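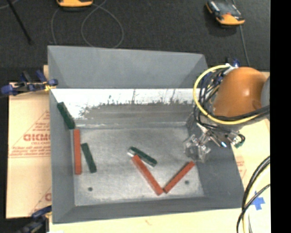

Red and green bars in the large metal bin, Destthorpe

Progress report to the Drullik Fund
Project: Sorting and reusing bar stock at the Destthorpe workshop
2023-12-29

We are really pleased to send you this report, as the autumn went better than we had dared to hope when we wrote the application. The bins are in use, the colour scheme has caught on, and people who used to dread the stock corner now walk straight to what they want (this alone has cheered up the whole building!).

Where we started

When your grant came through in April, every bar we owned lived in one long heap by the back door. Long ones, short ones, good ones and bent ones were all mixed together, and anyone who needed a piece for a bench frame or a trolley had to dig for it. More often than not they gave up and cut a new one. We had no idea what was in the heap, so we began by pulling it all out on to the floor and going through it piece by piece. It took a wet weekend and a great deal of tea, and we finished with 200 usable bars, which was far more than any of us had guessed.

What we have done since

The first job was colour. Red bars are the ones kept for frames, and green ones are for shelving and racks. We tried a pale blue for the second group at the start, but it was hard to pick out against grey metal, and the dark green is much easier on the eye. Painting is finished apart from a few late arrivals.

The second job was the bins. We chose a big grey metal one with sloping sides for the bars in daily use. The slope is a great help – you can get a hand under a bar at the side without scraping your knuckles. The floor of the bin is already scuffed and cloudy with wear, and we have decided to leave it as it is. A coat of paint would look smart for a week and then go the same way.

Third, we have written a one-page guide, which we call the Flarkitz sheet after the old racking system it replaces. It says which colour goes where, what to do with a bent bar, and who to tell when a bin is getting low. It hangs by the door and has been corrected in biro so often that a new print is due.

What has been harder

Bars do not stay neat in an open bin. They lean on the walls, cross over one another and end up at every angle, and with a full load the ones at the bottom are a nuisance to reach. We now keep the daily bin lightly filled and top it up from store, which works well, though it does mean more walking. We looked at dividers and may come back to them.

Delivery of the second set of bins from Xolalpa was 3 weeks late. This held up the move of the longer stock, and that part of the plan will run into the new year.

Money

We have spent most of the bins and paint budget. Paint came in under the estimate, and we would like your agreement to move the £200 left over to a sturdier rack for the long bars.

Next steps

The long stock will be moved as soon as the rack is up. After that we would love to open the store to our neighbours on the yard, and roughly 20 households and small workshops have asked to be told when it happens. We will send the updated Flarkitz sheet with the next report, along with a full list of spending.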